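Rules for Robots, and for the People Who Teach Them

January 2023
By the Stenirness Young Readers desk
Category: Science & Technology / How Things Work 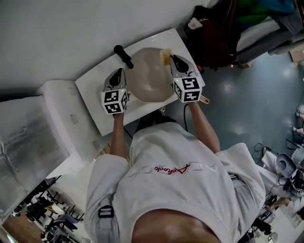
A person uses two hand-held grippers at a tray with a bowl and a yellow sponge. The white cubes with black patterns are markers.

Your school has rules. So do swimming pools, soccer games and roads. Robots have rules too, and so do the people who build them, test them and teach them new jobs.

Some of these rules are laws. Others are called standards. A standard is a written agreement about how to do something safely or well. People who know a lot about the subject meet, argue, write things down and check each other's work. It can take years. When they finish, a company in one country and a company in another can follow the same instructions.

Why do robots need rules?

A robot does what its motors and its program tell it to do. If a program says "move left," the arm moves left, even if your elbow is there. A robot does not feel sorry and it does not get a fright. Unless it has a sensor that can tell something is in the way, it may keep going.

The first factory robots were very strong and could not sense much. The main rule was simple: keep people out. The robots worked behind fences. If somebody opened the gate, the power to the arm was cut. Many factories still work this way, and it is a good way.

Today some robots work right beside people. They have to follow extra rules about how fast they can move and how hard they can push.

The big red button

Look at a photo of a factory robot and you may find a large red button, often on a yellow background. It is the emergency stop. Anyone who sees something going wrong can press it. You do not have to ask first, and a good workplace will not scold you for pressing it when there was no need.

The button has its own rules. It must be easy to reach. It must stay pushed in until a person resets it. When it is reset, the robot must not start up again by itself. Someone has to look around, check that everyone is clear, and then start it on purpose.

Rules for teaching

Many robots today learn from people. A person does a job, such as picking up a sponge or putting away a cup, and a computer records how the job was done. Later a robot tries to copy it.

One way to do this is with hand-held grippers. A gripper is a robot's version of a hand. The person holds one in each hand and does the job with those, and the robot arm can stay switched off or be in another building. The marker cubes on top have black and white patterns that a camera can find easily. From the patterns, a computer can work out where each gripper is and which way it is tilted.

No heavy arm is moving, so this is a fairly safe way to teach. There are still rules. At the Orkard workshop, where people record kitchen and cleaning jobs, the list on the wall says:

- Check straps and cables before you start.
- Keep bags and coats off the part of the floor where you walk.
- Do not use sharp knives, glass or hot water.
- Take a break after 20 minutes.
- If you drop something, stop. Pick it up when the recording is off.
- Tell someone if your wrists hurt.

The break is there for two reasons. Holding your arms out in front of you is tiring, and tired people get clumsy. Clumsy recordings also make poor lessons. A robot that learns from sloppy wiping will wipe sloppily.

Rules about privacy

Cameras are used in a lot of robot teaching, and a camera picks up whatever is in front of it. It might record a face, a name on a letter or a family photo on a shelf.

So there are rules about asking. The people being recorded should be told what is being collected, what it is for and how long it will be kept. They should be able to say no. If children might be recorded, a parent or guardian has to be asked as well. Faces of people who only walked past are often blurred before anyone else sees the video.

Checking the robot

After the lessons come the tests. Dvorak is a cleaning robot arm made for school kitchens. Before it was allowed near a real sink, it had to wash 815 bowls in a test room. Every crash, drop and wrong move was written down, including the small ones. In July the testers found that the arm swung too wide when it reached for a sponge. They made it slower and began the whole test again.

Starting again is part of good practice. If you change the robot, your old results belong to the old robot.

Who is in charge?

A robot cannot be blamed or grounded. People are responsible for it. The maker must build it safely and write clear instructions. The owner must follow them. The person working near it must use the training they were given.

Try it yourself

You can write a standard for a job at home. Choose something small, like washing a bowl. You need 2 people.

Write down each step so clearly that your partner can do it without asking you anything. Add one safety rule and one way to check that the bowl is clean. Then hand over the paper and watch without talking. Your partner should do only what the paper says. If it does not say to turn off the faucet, the faucet stays on until you say stop.

Fix the instructions and try again with the other person washing.

Words to know

Standard: a written agreement about how to do something.
Sensor: a part that lets a machine detect things, such as light, touch or distance.
Gripper: the part of a robot that holds things.
Marker: a pattern that a camera can find easily.
Emergency stop: a button that stops a machine quickly.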